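Fluvbridge Learning Resources Forum
Board: Equipment, Storage and Loans
Topic: Brown table mats for toy brick sessions, and whether to sort before issue
14 replies, 1,088 views (showing page 2)

Ojārs Ots
Resources Officer
Posted Saturday, 09:14

Members are reminded that the draft guidance on brick sessions remains open for comment until the end of May. The points still outstanding are the covering of tables, the division of bricks before a session, and the cleaning of returned sets. Comments on the purchase of new sets should be made in the separate topic.

For ease of reference, the present wording of paragraph 2 is as follows: "Each table shall be covered with a plain mat. Bricks shall be placed on the mat in a single central heap, from which all participants may draw."

jurgita_sprogis
Member, Northern Centres
Posted Saturday, 09:40

I wish to register an objection to the single central heap. At our centre the heap was used throughout the winter term, and the result was that whoever sat nearest the middle built and everyone else waited. We have since placed the bricks in separate groups towards the sides of the mat and kept the middle clear for joining pieces together. Sessions have been noticeably quieter.

I would ask that paragraph 2 be amended to permit this arrangement, if it is not to require it.

V. Juška
Member, Stores
Posted Saturday, 10:05

Stores would prefer that the heap be retained. A set is issued in one tub and is expected back in one tub. Where bricks are divided at the table, they tend to be returned in several bags, some of them unmarked, and the set must be weighed again before it can go out. In the past term we re-weighed 168 returns, and a fair number of those came from centres which divide.

I have no view on the mats, provided that they are rolled and not folded. Folded mats do not lie flat again.

jurgita_sprogis
Member, Northern Centres
Posted Saturday, 10:22

With respect to the previous reply, the manner in which bricks lie on the table does not determine the manner in which they are packed. Our sets go back in the tub in which they came. If other centres are returning bags, that is a matter for the paragraph on returns.

Imani Brannigan
Member, Training
Posted Saturday, 11:31

I support the amendment. I would add that the guidance should say something about the size of the mat. The small Flimlow mats we were sent last year cover less than half of a standard table, and bricks run off the mat and on to the bare top, where they slide. The larger mat is a considerable improvement. The attached shows a large brown mat on a white table, with bricks to the left and right and the joining being done near the middle.
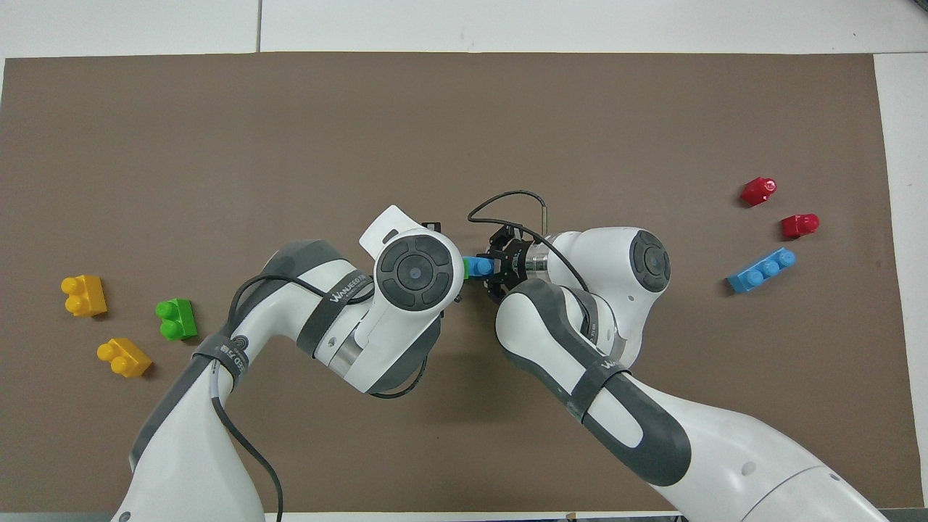 Photo: I. Brannigan / Fluvbridge Training. Members may reproduce with credit.

It will be noted that a strip of the white tabletop is left at the far side. I would recommend a strip of this kind in all cases, as it gives a place for instruction cards and avoids the mat hanging over the edge.

The brown also serves well as a background. Coloured bricks can be found on it without difficulty, which was not our experience with the patterned mats.

V. Juška
Member, Stores
Posted Saturday, 11:58

The large mat is noted. Stores holds up to 100 of the small size which have not been issued, and I should be reluctant to see them written off. Two small mats laid edge to edge would cover the same area.

Aušra Tamošiūnaitė
Member, Southern Centres
Posted Saturday, 12:17

We have tried two small mats edge to edge. The join opens during the session and the thin plates go underneath. I cannot recommend it.

On the main question, I find myself between the two positions. For groups who are new to the bricks, the single heap has some merit, as searching through it is part of becoming familiar with the pieces. For those practising a particular join, side groups are more convenient. Might the paragraph simply describe both?

Imani Brannigan
Member, Training
Posted Saturday, 12:30

That would be acceptable to Training. The small mats could be kept for single places, where one person works alone with a handful of bricks.

V. Juška
Member, Stores
Posted Saturday, 12:49

Acceptable to Stores on condition that the words "one set, one tub" appear in the paragraph on returns. I remain of the opinion that the heap is the simpler course.

Ojārs Ots
Resources Officer
Posted Saturday, 14:03

I thank members for their contributions. The following revised wording is put forward for paragraph 2:

"Each table shall be covered with a plain mat of the large size, laid flat, with a strip of table left clear at the far side. Bricks may be placed in one heap or in separate groups towards the sides of the mat, at the discretion of the session leader. Small mats may be used for single places only."

The words requested by Stores will be added to the paragraph on returns. The cleaning of returned sets has not yet been discussed, and members with experience of the Skilteo washing bags are asked to post in this topic.

jurgita_sprogis
Member, Northern Centres
Posted Saturday, 14:20

Agreed as to paragraph 2. We have used the washing bags at two centres. The zips do not last, and I will post the details when I have the returns sheet to hand.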